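Bin picking software – progress report to Jakent, second reporting period (through March)
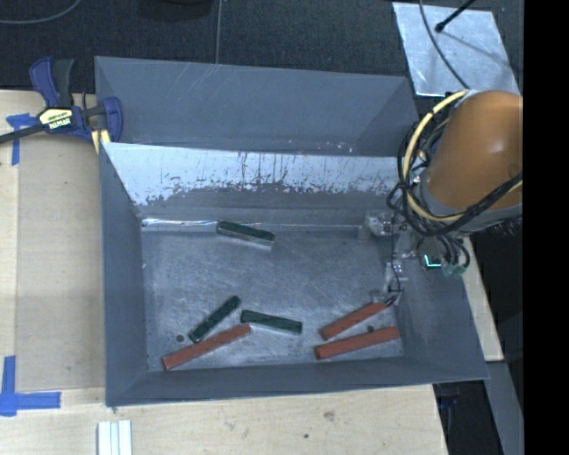 Where we are

Short version. Planner rewrite done and merged. Perception mostly done, one ugly problem left (reflections off the bin floor, see below). Control side is behind by 2 weeks, all of it on the contact detection work. No change to the end date requested at this point. Spending on plan, the numbers go in the separate sheet as usual.

Sorry this is terse, we are in the middle of test runs and wanted to get it to you before the call.

What the grant period was supposed to cover

From the work plan, items in the same order:

Block pose estimation from the fixed camera, red and green blocks, scattered by hand in the gray bin.
Grasp planner that knows about the bin walls.
Motion planning with cable limits.
Contact detection at the fingertips without a separate force sensor.
Logging and replay tool.

Perception

Pose estimator runs on every frame now, used to be only on request. Output is a center, a long-axis angle and a color for each block. Color is easy. Angle is easy when a block is on its own. Trouble starts when two lie nearly touching, like the long red one and the diagonal green one at the lower left of the bin. Across colors the split is fine. Same color, side by side, the old version would happily report one very fat block and the planner would go for the middle of it.

Fixed by fitting block-sized rectangles to the mask instead of taking the outline of the whole blob. Slower but we have the time, the arm is the bottleneck.

Not fixed: the metal floor. It's full of fine curved scratches and they pick up light. The dark green blocks suffer most. On the one at the back the front side comes out pale and silvery, so the mask loses that side and the center estimate shifts toward the rear wall. The error is small but it's in the worst direction, because the gripper then comes down closer to the wall than it needs to.

Tried so far:
– tighter color thresholds. Made it worse.
– averaging over several frames. No help, the glare doesn't move if nothing else does.
– background model of the empty bin, subtract it. Best of the three. Breaks if the bin shifts, so we now check the two dark holes in the floor as reference points before each run and refuse to start if they're not where the model expects. When a block or the gripper hides one of them the check waits, it doesn't guess.

Next step is training the small segmentation net on our own logged frames. Labeling has started. We have 1587 frames picked out for it, chosen for bad glare and close neighbors, and the first pass of masks comes from the current estimator with hand corrections on top.

Grasp planner

The big piece this period. Old planner scored grasps on the block alone and then threw out anything that hit a wall. With the sloped walls it threw out far too much, as walls were modeled as vertical boxes. New one uses the real slope of each side. Blocks with an end up against the right wall, which we used to skip until last, now get valid grasps most of the time.

Also new:
Neighbor clearance is part of the score, no longer a yes/no test.
Planner returns a ranked list, so a failed motion plan falls through to the next grasp without a new picture.
Nudge action when no grasp scores high enough. Fingertip pushes one block away from its neighbor, then we look again. Works in simulation, only lightly tried on the real arm. Please dont count this as delivered yet.

One thing that cost us days: angle convention. Perception reported angles from the image axis, planner assumed the bin axis, and the two were close enough that most picks looked ok. Now there is one frame definition file and both sides read it. Should have been done at the start.

Motion and control

Arm comes in from the right side of the bin, so reaches to the far left are the long ones. We added a cost on wrist rotation to protect the cables, which loop around outside the big orange link and down to the collar. Before that the planner would sometimes choose a nearly full turn of the wrist to save a tiny bit of travel. Symmetric grasps (gripper turned half way round) are now treated as equal and the motion planner takes whichever one unwinds the cable.

The Hirvonen planning library handles this well after the upgrade. Upgrade itself was painful, 4 of our config files needed rewriting by hand and the collision margins silently went back to defaults. We have a startup test for that now.

Contact detection is where we're late. Idea is the same as in the proposal: watch motor current and fingertip position while lowering, stop when the pattern says floor or block. Floor contact is reliable. Contact on the edge of a block is not, signal is weak and looks a lot like friction in the joints at low speed. Current workaround is a slower final approach plus a hard height limit from the floor plane. It's safe, it's just slow, and it doesn't tell us when we are pressing on a block corner.

Plan is to swap the fixed threshold for a learned friction model per joint. Data for that can be collected with no blocks at all so it can run alongside the rest.

Tooling

Replay tool is in daily use. Loads a run, steps through camera frames, detected poses, ranked grasps and joint states on one timeline. You can change planner settings and re-run the decision on the old frame, to see if it would of picked differently. Found the angle bug this way.

Test suite now has 44 recorded layouts that every planner change must pass before merge. They include the awkward ones: blocks almost touching, end against the wall, gripper parked over part of the bin. Adding more as we find failures.

The Hiltach export format you asked for is written but only covers poses and joint states. Frames not included yet, files got too big. Need a decision from your side: do you want full frames or are reduced ones ok?

Risks

Glare. If the segmentation net doesn't fix it we look at lighting or a matte liner for the bin floor. Liner is cheap but then results no longer apply to bare metal bins, and the use case from Grerkard is bare metal. Would like to avoid.

Contact detection. If the friction model isn't good enough by the next report, we propose to keep the slow approach and move the remaining hours to the nudge action. Would want your ok in writing before doing that.

Bin position. Held with a clamp and checked in software, good enough for us. A user site will want automatic re-calibration. Out of scope as written, we mention it since it came up in the last call.

Next period

Finish labeling, train and compare against background subtraction on the recorded layouts.
Friction data collection, first model, test on edge contacts.
Nudge action on the real arm, proper trials with success counts in the next report.
Export with frames, once we hear from you.
Write up the frame and calibration conventions as a short document, goes into the repository with the code.

Needed from Jakent

Answer on the export question.
Confirm if the Grerkard parts list is final. The planner takes block dimensions from a file so a change is not a disaster, but the recorded layouts would have to be redone.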